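Wikell Board Portal for University Governing Boards

Meeting software for regents, trustees and the staff who prepare their papers

Wikell is a board portal made for public university systems. It keeps the agenda, the supporting papers, the votes and the minutes in one place, and it gives each regent only the documents that he or she is allowed to read. It was first built for the office of the board secretary at Grallport, where Ankica Lazarević still tests every new version before we release it.

When a chancellor or a president leaves, the office has much more work than usual. The Search module was added for this situation. It holds the candidate files separately from the ordinary board books, and access ends on the date when the search is closed. Members of the search group can write private notes, and these notes are never copied to the main record.

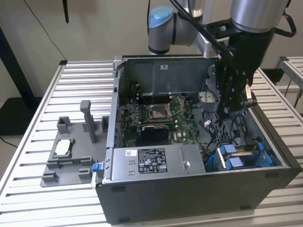
Open desktop tower with the CPU socket empty

What is included

Agenda builder with 31 ready templates (regular meeting, special meeting, closed session, search and others)
Voting by roll call or by voice, recorded in the minutes
Public version of the board book, with the closed items removed
Reading on a tablet without connection — the notes are synchronized later
Terms of office and conflict of interest forms for each member

Licenses

The Standard license covers one board and five committees. The System license covers the main board and all campus boards under it. Both are paid yearly, and training for the secretary's office is included: two sessions, given online by Leszek Pietrzak. The order code for the System license is 616.

Existing customers who use version 2 can move to the current version without new payment until the end of November. Old minutes are transferred with their original numbering.
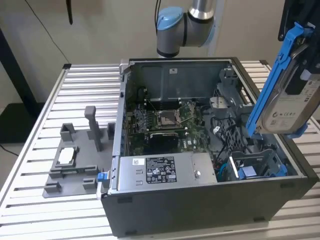
Can student regents have an account?
Every board decides this for itself. The secretary can give a student regent full access, or access to the open session only, and can change it at any time from the Members page.

For a price offer, please write to Ans Jacobs in the sales office and mention how many boards you have.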